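Tornedico put out its statement on the parking app this morning (Thursday, October 26, 2023, for anyone keeping a file like I am). Older iPhones and "some Android devices" will be supported "in the coming months." I've read it four times now and would like to go through it slowly.

First, the background. Misholm took the card readers out of the downtown garages in May. If you want to park there now, you need the Tornedico app. If your phone won't run the app, you call a number, and the number plays you a recording telling you to download the app.

The statement says the company has had "productive conversations" with the app stores. About what? Neither store is stopping them from supporting an older phone. A developer picks the lowest system version it will support. Tornedico picked a high one. 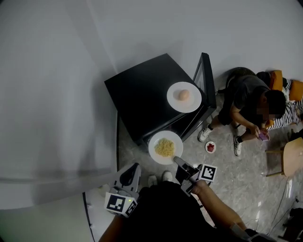 I asked the press office which versions they mean. Akua Dankwa wrote back within the hour, which I appreciate, and said the list is "being finalized." I asked if the list exists. She said she'd check.

Still waiting on that, by the way.

Next claim: the app "works on the vast majority of devices." Majority of which devices? If you count the phones that already have the app installed, then sure, I'd expect it to work on most of those. The people who gave up at the download page aren't in that number.

The city's own complaint log (public, you can request it, it took me 32 days) has 300 entries about the garage app since the switch. I read all of them. A lot are about being charged twice. Plenty are people whose phone says "not compatible with your device." One is a man who just wrote "bring back the box."

I'm with the man.

Someone will reply that people should just buy a newer phone. Okay. You tell my mother she needs a new phone to park at the dentist.

About the double charges. Tornedico says these are "temporary authorizations" that drop off by themselves. Mine dropped off after 31 days. I had to dispute it with the bank twice. If that's temporary I'd like to see slow.

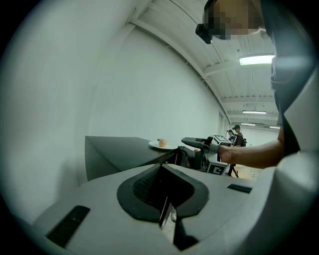
Black finger pad and gray housing, close up.

Now the part I find hardest to swallow. The statement mentions a "trusted security partner," Brastance, and says older phones were left out to protect your card details. But you can pay on the Tornedico website from any old browser. I did it last night on a tablet that can't install the app. It took my card without a complaint.

So the tablet is too risky for the app and fine for the website? Same card, same company, same garage. I'd love for someone at Brastance to explain that one to me. My messages are open.

And no, the website doesn't solve it. It only lets you pay a notice after you've been ticketed. You can't start a session there. I tried 3 different browsers before a support agent confirmed it.

Cherry Mae Dagdag, who sits on the city's parking board, told me the contract has a clause about "reasonable device support." I asked what reasonable means. She said it isn't defined. She did sound annoyed about it, and she's asked for the item to go on the next agenda.

A couple of you asked about Ebrahimi, the outfit that ran the old readers. They say they were never asked to bid on keeping even one per garage. The city says they were. One of those is wrong and there should be an email somewhere. I've put in a request.

Things that would change my mind: a list of phones, a date, a working phone number. I'd settle for the date.

Muting this for dinner. If you've got a screenshot of the "not compatible" message, send it with your phone model and cover up your plate number please.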